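Astrology Columns Owe Their Readers a Record

The astrology page remains among the most widely read features of many regional publications, and its editors have long treated it as exempt from the standards applied elsewhere. A weather forecast is compared with the weather. A financial column is expected to disclose the writer's interests. The weekly horoscope is printed, read and forgotten, and the next one takes its place without any reference to what came before. It is the position of this essay that the exemption should end, and that practicing astrologers have the most to gain from ending it.

The question is a practical one. The Plendbridge Almanac, which has carried a star column for 70 years, invited its readers in January to send in predictions they had kept. It received 1087 clippings. Many had been saved for personal reasons: a marriage, a new post, the birth of a child in a month the column had called favorable. Vy Chu, who edits the page, sorted the clippings by whether a reader could say, after the fact, if the prediction had come to pass. Most could not be sorted at all. The wording allowed any result.

Defenders of the column will answer that astrology was never meant to be read in this manner. Harsh Dhillon, whose practice in Vidcombe follows the Vedic system, has argued that a chart describes tendencies, and that a reader who demands an event by a certain date has misunderstood the art. This is a serious argument and it deserves a serious hearing. A private consultation may last an hour. The astrologer has the time and place of birth, can ask questions, and can explain what is meant by a difficult period of Saturn. None of this is possible in a paragraph addressed to everyone born under Libra. 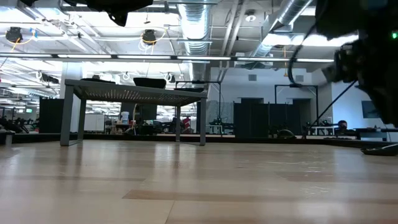 Yet the argument would carry more weight if columnists observed it themselves. The same writers who speak of tendencies in private are often quick to claim events in public. When a well-known person falls ill or a government loses an election, old columns are searched for a suitable sentence, and that sentence is reprinted as proof. The columns that pointed the other way are left in the archive. A writer may claim to deal in tendencies or may claim to have foreseen events, but a writer who claims the second must accept being held to it.

The harm is greatest where grief is involved. Within hours of a public death, readers are now offered charts said to reveal its hidden cause. Such articles are never made as predictions. They are assembled afterward, from facts already reported, and they place a family's loss at the service of the writer's reputation. No respectable tradition of astrology requires this. Several of the older manuals caution the student against speaking of death at all, and that caution should be restored as a rule of the page.

What, then, should a responsible publication do? Four measures would be sufficient. Each column should name its author and the system used, whether Western, Vedic or other. Past columns should remain available to readers, unedited, for at least six months. Any claim of a successful prediction should be printed with the full original text and its month of publication. Finally, no chart should be published concerning the death or illness of a named person.

These measures would cost very little. The Rathore Review adopted the first two when it redesigned its back pages, and its column continues to appear. Trunow, a subscription service that sells daily readings by telephone, has declined to keep an open archive on the ground that its readings are personal to the customer. That is a reasonable position for a private service, provided that it does not advertise its accuracy to the public. At present it does.

Some skeptics will object that any such rules lend dignity to a practice they would prefer to see removed from print altogether. The objection overlooks the reader. People have consulted the stars for a very long time and will go on doing so, many of them for comfort and some for amusement. They are entitled to know who is speaking to them, by what method, and what the same writer told them last season. Editors already extend that courtesy to readers of the gardening page, and the readers of the horoscope should receive it as well.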